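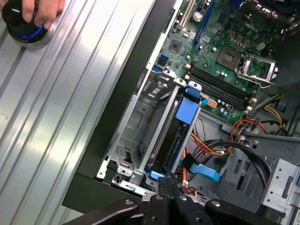

How do I stop the gripper from closing too hard on plastic latches? I am building a small cell in our shared workshop to take drive carriers out of old desktop computers. The gripper has only two settings that I understand, open and closed, and I am afraid to break the latch before I learn anything.

Fenna Schouten

Start with the force limit at the lowest value the gripper accepts and raise it in small steps until the part stops slipping. Keep the speed low too, because the fingers carry some momentum when they touch. I use 4 steps between "slips" and "holds", and I write each one on paper with the part name. Also check the travel - many people set the force correctly but tell the fingers to close to zero, and then the program waits forever for a position it cannot reach.

Maritza Restrepo

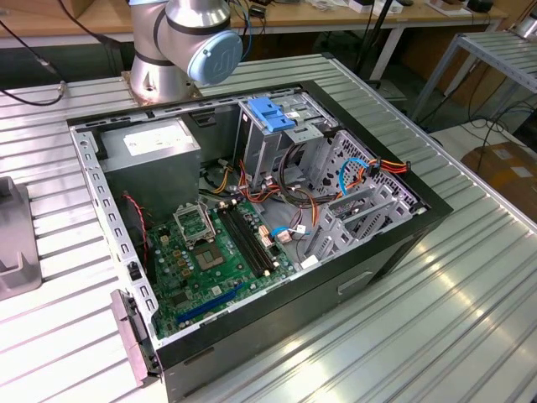 Tower on its side on the slotted table, arm mounted at the far edge.

I agree with Maritza about the travel. I would add that you should fix the case to the table before you tune anything. In my first build at Tormont the case moved a little with every pull, and I spent most of November changing force values for a problem that was not force. Two stops screwed into the slots were enough for me. After that, teach the approach point again, slowly, with your hand near the stop button.

Gwilym Edwards

put rubber on the fingers. bicycle tube and glue, works fine on mine

Binta Dauda

Thank you all. I will try the stops first and then the small steps. The rubber I keep for later.

Fenna Schouten, Sun 26 September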